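Shelf Task, Part 3: Picking a Labeled Block in Front of a Crate

Posted 11/23/18 in Club Build Notes

This is the third page of the shelf task notes for the club's second-year group. Part 1 covered mounting the arm on the Kuren base. Part 2 covered wiring the gripper and setting the travel limits. If the fingers do not open and close from the Daveo console with the arm parked, go back to Part 2 and finish it first. Nothing on this page will work until that does.

The task, as written in the rule sheet: a small block with a handwritten label is placed on the shelf floor. The arm must reach into the compartment, grip the block, lift it clear, and set it on the tray outside. A crate shares the shelf with the block. Touching the crate costs points. Moving it ends the run.

What you need

Arm and gripper, assembled and limited as in Part 2
Wrist camera, fixed to its bracket, cable tied back along the forearm
Daveo console, with the Ertürk plug-in installed
The shelf compartment
One crate with a few flat items standing in it
Label paper, black marker, glue stick
Wooden blocks
Masking tape and a steel rule

Step 1. Prepare the blocks

Cut the label slightly smaller than the top face of the block. Write in capitals with a thick black marker. Thin pens do not survive the drop in resolution when the image is scaled for the plug-in. Let the ink dry, then glue the label down and press from the center outward. Wrinkles catch the light and break up letters.

Make more blocks than you think you need. Labels get scuffed by the fingers and a scuffed label reads differently from a clean one. Keep both kinds. The judges' blocks will have been handled all day by other teams before you see them.

Step 2. Set up the compartment

Place the crate to the left side as seen from the arm. Leave the floor in front and to the right open. The exact position does not matter for practice, but it should change between sets of runs. Last year's group taped the crate down for all of October and their program learned where the crate was in place of learning to look for it. At the event the crate was a hand's width over and they hit it on every attempt.

Put flat things in the crate, standing up. Books, folders, and board offcuts all work. They show through the slots and give the detector edges and colors it has to ignore.

Set one lamp to the side and leave the room lights as they are. A glossy shelf floor will give you a bright patch somewhere. Find it in the camera view and make sure some of your block positions fall near it.

Step 3. Set the approach height

The arm comes in over the open floor with the fingers pointing down and apart. Start the approach at 133 mm above the shelf, measured from the fingertips. Lower than that and the left finger can pass too close to the crate when the wrist turns. Higher and the forearm comes near the top of the compartment.

In the console, open Motion, then Waypoints, and create three:

ENTRY – outside the compartment, fingers closed
HOVER – over the open floor, fingers apart
HOME – over the tray, fingers closed

Drive to each one by hand at low speed before you save it. Do not type the numbers in from another team's file. Each base is bolted down slightly differently and the error at the fingertips is larger than it looks at the shoulder.

Run ENTRY to HOVER and back nine times without a block. Watch the camera cable on the return. If it snags, add slack at the elbow and run the set again from the start.

Step 4. Check the view at HOVER

With the arm stopped at HOVER, open the camera panel. Both fingertips should be in view near the bottom, with shelf floor between them. If only one finger shows, the bracket has rotated. Loosen the two side screws, turn it until the fingers are even, and tighten again.

Place a block between the fingers and lower the arm by hand. The label will slide toward the bottom of the view and then partly out of it. The camera sits back from the fingertips and looks past them, so in the last part of the descent it cannot read the full label. A finger can also cover the first letter.
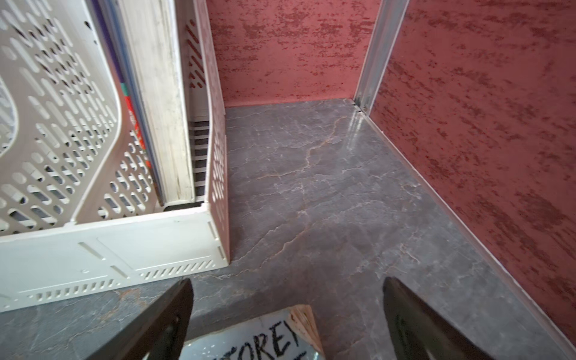
For this reason the label has to be read early and remembered. Do the reading at HOVER, store the result, and use the lower part of the descent only for position. A program that tries to read again near the floor will get part of a word, decide it has the wrong block, and back out.

In the Ertürk plug-in, tick "Hold last result" and set the hold to 13 seconds. That covers the descent, the grip, and the lift at practice speed. If you slow the arm down, lengthen the hold to match.

Step 5. Mask the crate

Perforated plastic is hard on an edge detector. Each slot has a closed outline, and the older version of our script reported slots as blocks several times per run. There are two ways to handle it.

The first is a size filter. Set the minimum area so that a single slot is rejected. At HOVER height this works well. Closer in, the slots grow and begin to pass the filter.

The second is a region mask. Find the long straight band along the lower part of the crate, take it as a border, and ignore everything on the crate side of it. This holds up better as the arm descends. It fails if the crate is turned so far that the band is out of view, and in that case the program should stop and report.

Use both. The size filter runs first and costs almost nothing. The mask runs on what is left.

Do not filter on color alone. The compartment walls at the event may not match the ones in the club room, and a patterned floor can contain the same tans as the wood. If you need a color test, test for the white of the label and the wood edge next to each other.

Step 6. Descend and grip

Center the block between the fingers at HOVER. Then descend in three stages, stopping after each to correct position. Correct sideways only. Turning the wrist at low height swings the fingertips and is the most common way to touch the crate.

Stop the descent when the tips are just above the floor. Contact with the floor will not damage the shelf at low speed, but it flexes the fingers and the grip closes off center.

Close at the low force setting. Wait for the current reading to rise and level off. If it does not rise, the fingers have closed on nothing. Open, return to HOVER, and look again. Do not let the program close a second time from the same position.

Step 7. Lift and exit

Lift straight up to HOVER height before any sideways motion. Then move to ENTRY and on to HOME. The order matters most when the block is near the crate, where a diagonal lift can carry a finger over the rim.

Note that the ENTRY waypoint was saved with the fingers closed. For the return trip, make a copy called EXIT that leaves the gripper setting unchanged. If you reuse ENTRY, the console will send a full close command with the block in the grip and may crack the label or throw the block.

Step 8. Log the run

Write a line for each attempt: block used, label condition, crate position, result, and the stage at which it failed. Copy the console log into the Fisow folder at the end of the session. The second-year group logged 349 attempts last season, and the useful part of that file was the failure stage column. Fill it in even when the reason seems obvious.

Common faults

Gripper closes beside the block. The camera offset is wrong. Repeat the offset routine from Part 2 with a block at floor height, as the table-height value will not carry over.

Label read correctly once, then lost. Hold is off or too short. See Step 4.

Arm stops in the middle of the descent with "no border". The mask has lost the lower band of the crate. Check whether a finger is covering it. Move HOVER slightly to the right and try again.

Detector reports a block on the bare floor. Usually a reflection. Move the lamp to confirm – if the false block moves with it, raise the threshold one step and rerun your clean-label set to make sure real labels still pass.

Block slips during the lift. Wipe the finger pads. If it still slips, raise the grip force by one step. Do not go past the third step with these fingers.

Position drifts over a long session. Send the arm to its zero marks and compare. If the marks are off by more than the width of the line, rezero and note the time in the log.

Part 4 covers choosing between two labeled blocks on the same shelf. Have a full set of ten attempts logged with the crate in at least three positions before you start it.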